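Heating Drinks in a Shared Office Corner
Project report, Hartmut Wunderlich and Zakhar Dovhaniuk
April 19, 2026

1. What we wanted to know

The break room on our floor closed in January and everyone's been reheating coffee wherever there's a plug. We asked if one small microwave on a small table is good enough for that. Short answer mostly yes, table is the weak part. Longer answer below, sorry for the rough state of section 4.

2. Setup

Room is the Jandurer project room, next to the glass partition with the blinds. Blinds stay closed, the group behind asked for that. Microwave is a small white one with two dials, no keypad. Table is the round light wood one. We used one white mug for all the runs so the results could be compared, filled from the tap, stirred once, thermometer in.

3. Using the corner

Main problem is the door. It hinges on the left and needs more room than the table gives it, so when it's all the way open it hangs out past the edge. Anyone walking by on that side has to go around. Cord comes out the back right and lies on the tabletop, too much of it. We'd want it clipped down.

Mug fits on the turntable with the handle to the right, easy to grab with the right hand. Zakhar is left handed and didnt like it.

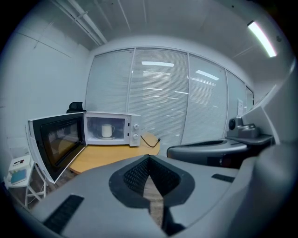

4. Results

50 runs total. 42 gave a drink we both called hot enough on the first try. The other eight were all early ones, before we marked the dial with a pencil. Dial is hard to set for short times, anything under a minute is a guess basically. Keypad would fix that but then people have to learn it.

Survey went out to the floor list, 134 answers. Most common complaint was no place to put a spoon. Second was the smell of soup, which we didn't test.

5. What we would change

- bigger table, or turn the microwave so the door opens toward the wall
- clip for the cord
- a tray for spoons
- a written sign-up for lunch time, the line gets long

Budget left is 3,000 for the whole room so a table is no problem. Hornus has a square one we liked, havent checked delivery yet. Measurements are in the Asness folder, second tab.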